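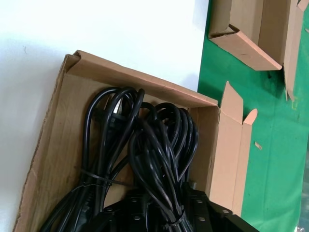
데리코 라디오, 취재윤리 공개 장부 시작합니다

안녕하세요, 데리코 라디오에서 편성을 맡고 있는 카이수 하르유입니다. 보도자료는 원래 홍보팀이 쓰는데, 이번 건은 제가 하도 떠들고 다녔더니 그냥 직접 쓰라고 하네요. 그래서 제 말투 그대로 갑니다!

저희가 10/12/2023부터 진행자와 기자의 외부 활동을 전부 홈페이지에 공개합니다. 강연료, 행사 사회, 자문 계약, 협찬받은 출장까지 다요. 이름은 '파이산 장부'입니다(회의실 이름이 파이산이라서요, 깊은 뜻은 없습니다).

시작은 지난 8월 청취자 간담회였어요. 한 분이 "경제 코너 진행자가 가카멕 행사에서 사회를 봤던데, 그 회사 소식을 다룰 때 왜 말을 안 했느냐"고 물으셨거든요. 규정 위반은 아니었습니다. 그런데 저도 그 자리에서 선뜻 대답을 못 하겠더라고요. 돌아와서 규정집을 펴 보니 이해관계를 다룬 조항이 딱 여섯 줄이었습니다.

그래서 이렇게 바꿉니다. 방송에 나가는 직원은 외부 일을 맡기 전에 신고하고, 승인된 건은 5일 안에 장부에 올라갑니다. 관련 기업이나 단체를 다룰 때는 방송 첫머리에서 진행자가 직접 밝히고요. 첫 공개분은 11건인데 제 것도 하나 있습니다. 조시미네 출판사에서 원고료를 받고 쓴 라디오 에세이예요. 금액까지 적어 놨으니 보셔도 됩니다(좀 부끄럽지만요).

내부에서 다들 반긴 건 아니에요. 특히 프리랜서 진행자분들은 수입이 드러나는 걸 걱정하셨고, 저도 그 마음은 이해합니다. 그래서 프리랜서는 금액을 구간으로만 표시하고, 시행 60일 뒤에 다시 모여 손보기로 했습니다.

빠진 내용이나 이상한 점이 보이면 홈페이지 장부 아래 의견란에 남겨 주세요. 답변은 저와 보도국이 나눠서 올립니다. 취재 문의는 데리코 라디오 편성실로 주시면 되고, 인터뷰도 환영해요!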